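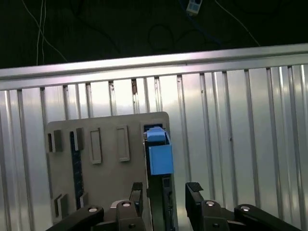
### 1/20

I promised a thread on the slot board and the small corner where it stands, so I will write it tonight in pieces. It is long, 20 posts. If you only want the part on cables, go to number 11. If you only want the mistakes, they are in all of them, I am afraid.

### 2/20

First, the place. We rent a unit in Flundon, on the old Juroddale road. The work area has corrugated metal for its back wall. I did not choose it, but I have started to like it. It does not mind when you knock it with an elbow, and you can clean it with a cloth in a minute.

### 3/20

The board is grey with rounded corners and stands upright in front of the metal. Each slot takes one part. We call this the Lover board because Lover is the name of the village where I drew the first version, on the back of a bus timetable. English visitors always ask about this name, so now it is explained in public.

### 4/20

Why upright? Before, I had everything lying flat in trays. Flat trays collect dust and screws, and also tea spoons. When the parts stand in front of you at eye height you see very quickly which slot is waiting for something. I should have changed it in the first month.

### 5/20

The blue part goes in the upper right slot. I had long discussions with myself about this. My drawing had it in the lower left, where I thought the hand would go naturally. After one week of use I moved it up. The upper right is easier to reach past the other pieces, and blue on grey is easy to find even when you are tired.

### 6/20

The two tall slots in the middle are the same height, and I wanted them to stand side by side. If you look closely, the left one sits slightly lower than the right one. I have seen it now and I cannot stop seeing it. It makes no difference to the work. It makes a difference to me.

### 7/20

Next to them runs a narrow navy strip, from the two small dark blocks downwards. Many of you asked what colour it is. It looks black on most phones, but it is navy. It has a faint texture, and I like how it breaks up all that grey. A completely grey board is hard to look at for a whole afternoon.

### 8/20

Measurements, for those who asked. On my drawing, the distance from the strip to the far side is 148 mm. This is not a clever number. It is the short side of an A5 sheet, and A5 was the paper I had with me. I lay the paper on, draw the line, and I do not need a ruler.

### 9/20

About the wall again. Corrugated metal has one bad habit, the reflections. With a strong light above, every rib gets a bright stripe and a grey stripe, and your eye jumps between them. The plain grey of the board helps very much here. Do not use a shiny board in front of a shiny wall. I tried this and I got a headache.

### 10/20

There are also small dark spots and rust-coloured marks at the top of the ribs, just under the rail. The sheets are second-hand from Arboleda, a small yard that sells what other people take down. I paid very little and I am not complaining. In February I rubbed one sheet with a wire sponge and it became worse, so I leave the others in peace.

### 11/20

Now the cables. This is my weak subject. Thin white ones hang down above the wall on the left, and another one makes a curve on the right, towards the rail. For somebody who writes long threads about order this is a little shameful. They are on the list, but the list is also long.

### 12/20

My rule for cables is simple. I say it here so that you can remind me of it:

- one colour for one purpose
- a label on both ends
- no cable hangs where a sleeve can catch it

I have kept the first point for perhaps half of them. The labels are bought. They are in the drawer.

### 13/20

A question came by message: why not use coloured cable everywhere? I tried dark blue for some of it. Against the dark part above the wall you can hardly see it, and this is nice for the eye but bad for the person who must follow it with a finger. White is ugly and honest. For new ones I will take white.

### 14/20

The rail deserves one post. It is silver metal and runs across above the ribs. I wipe it more often than any other thing here, for the upper side catches the light and shows every fingerprint. It would be better to have something matt there. If you are planning a similar corner, think about this before you buy.

### 15/20

Then look up. I think most people who tidy a work corner tidy only up to the height of their own shoulders, and I was the same. For months I cleaned the board and the wall every evening and I never once lifted my head. There is a big light-grey plastic housing overhead, and it was the dustiest thing in the unit.
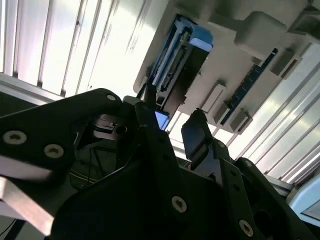
### 16/20

On the left portion of the housing there is a long blue and black piece of electronics, with many ridges and small components in parallel lines, and at the upper end a light-blue block. All of these lines hold dust. I use a soft dry brush, the kind for watercolours, and I go along the lines and never across them. Switch everything off first, please, and wait a little.

### 17/20

It is very bright up there. When you look from below your eyes need some time. I wear a cap with a long visor for this job and I look like a fisherman. A ladder is better than stretching. I say this as a person who stretched, and then could not turn the neck for 2 days.

### 18/20

Screws! I now check all the silver ones with the hex key when I finish the dusting. I do not turn them hard, I only feel if they move. Before, I did this when I remembered it, so in practice never. Put the key on a string beside the brush and the two jobs become one job. The small pale screws need another key, and that one I lose regularly.

### 19/20

Costs, as some of you wanted to copy the corner. The sheets, the rail and the material for the board were together a little under 100 pounds. The brush was a present. I did not count the first board, which I cut too small, or the shiny one. With these two it would be a different number and I prefer not to calculate it.

### 20/20

Next I want to make the left tall slot level with its neighbour, and put those labels on. If somebody has a good method for marking a straight line on a board which is already standing, please write it below. Taking it down means taking the parts out too, and I would like to avoid this.

### One more, since I can't edit number 8

Two people ask if the 148 mm includes the light grey outline of the slots. Yes, it includes it. I measured to the outside. If your outline is thicker than mine, draw it first on paper and cut the paper, then hold it against the board. I should have written this in the post, sorry.

### And a reply to the question on the rounded corners

I rounded them with a coin as the guide, one of the bigger ones. Square corners looked smarter on the drawing, but I pass close to the top right one all the time with my hand, and I had a scratch every week. Rounding took one evening. For the lower corners I was lazy and I used the same coin, so they should match, more or less.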